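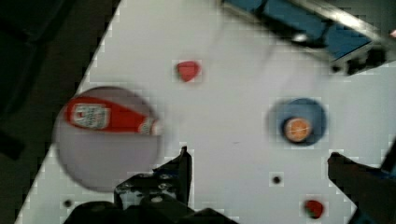
So where does the sauce bottle live, on the table or in the pantry?
Wherever you reach for it most. If it comes out at every meal, give it a spot within arm's length of the plates and stop marching it back and forth.

Chapter 9
Setting Out and Putting Back: The Play Kitchen Table

I came to play kitchens the long way round, through real ones. For years I ran the kitchen at a little place called Corkow, and when I moved across to early childhood I brought all my bossy habits with me (sorry, everyone). My first play corner was a disaster. I'd tipped the whole tub out on the table, every plate and plastic carrot we owned, and the kids had a lovely time pushing it all onto the floor!

Branwen Gape was my room leader then, and she made me start again with one plate, one bowl, a bit of fruit and something to squeeze. What a difference. A plate with a sauce bottle on it is already half a story, and a four-year-old will happily tell you the other half, usually at volume. Fruit does the same job in a dish. Is it brekkie? Is it for the baby? Is it for sale? You'll find out soon enough if you keep your mouth shut, and I'm still working on that part.

We're going to spend this chapter on the ordinary business of what goes on the table, where it sits, and how it gets home again. There's some theory in section 2, mostly to do with sorting and matching, but I've kept it short and put the reading at the back.

A word on colour before we get going. I used to buy everything in matching sets because it looked gorgeous on the shelf. Then Demyd Palamarchuk, who had the room next door, pointed out that his kids found things twice as fast in his mismatched jumble, where the colander was one colour and the pots another. Mint green and black, say, or a red bottle on a pale plate. I pinched the idea on the spot and I've never given it back.

Once the small table is humming along, you can bring out the cooking gear: a colander, a pot, a spatula, a cup or two. This is where the play gets busy, and where packing up starts to matter.

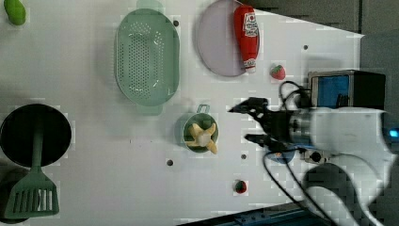 What's the best way to get kids to pack up the pots and utensils?
Start with the biggest thing and let the little things go inside it. The pot goes on the shelf, the spatula goes in the pot, and the fruit gets its own basket so it doesn't vanish.

Try that tonight with whatever you've got at home, and jot down which pieces end up without a spot. You'll need your list for the first activity.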